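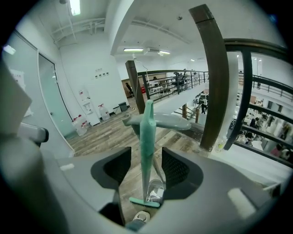
The mezzanine, looking toward the water station on the rear wall.

Part-time Floor and Supplies Attendant
Hamlow, Mekstead site
15 hours per week, mornings

Hamlow is hiring one part-time attendant to look after the mezzanine at our Mekstead building. The job is sweeping, water, trash and general order. You would start in August.

The mezzanine is an office level with desks in use from 9:30 a.m. on. The attendant works from 6:30 a.m. to 9:30 a.m. and has the floor mostly to themselves. The last person in this job moved to our Zapata building and will be here for the first week to show you the routine.

What you will do

Sweep the plank floor every morning, starting at the rear wall and working toward the stairs. Use the broom and the long-handled dustpan. Dust collects along the walls and under the chairs, so chairs have to be pulled out and put back.

Check the water dispenser and change the bottle when it is low. Full jugs stay on the floor next to the dispenser. Empty ones go down to the loading door for pickup. Keep the path to the glass door clear of jugs at all times.

Empty the small trash bins and put in new liners. Collect used cups from tables and window ledges.

Put stray items back where they belong. Cables and power strips get left on the floor during the day. Do not unplug anything that is switched on. Sweep up to it, leave it where it is and write it in the log.

Straighten the shelves and note what is running out. Supplies are ordered through Korkorine once a month, and the list is due before the 25th.
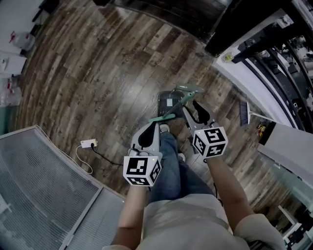
What we are looking for

You should be able to lift a full water jug to the height of the dispenser. A full jug weighs over 40 pounds. If you cannot do this safely, please look at our other openings, as there is no second person on the early shift.

You should be comfortable on your feet for three hours, with a lot of bending. Closed shoes are required. We provide gloves, liners and cleaning supplies.

Experience in cleaning or building work is helpful but not required. You need to read and write enough English to keep the daily log, which is usually two or three lines.

We do a background check after an offer is made. We pay for it.

Pay and hours

Pay is $622 every two weeks before taxes. Holidays when the building is closed are paid. Paid sick time builds up from the first day. There is no evening or weekend work. Extra hours sometimes come up when desks are moved, and these are optional.

Parking behind the building is free before 10 a.m. The bus stops across the street, but the first bus gets in at 6:40, and a 6:45 start can be arranged if you need it.

How to apply

Stop by the front desk at Mekstead and ask for a form, or leave a resume in the box by the door marked 201. Please include a phone number and the best time to call. A resume is fine without a cover letter. List one person we can contact about your past work, paid or unpaid.

Interviews take 25 minutes and include a walk around the mezzanine. We will call everyone who applies, including those we do not interview.

The position stays open until filled.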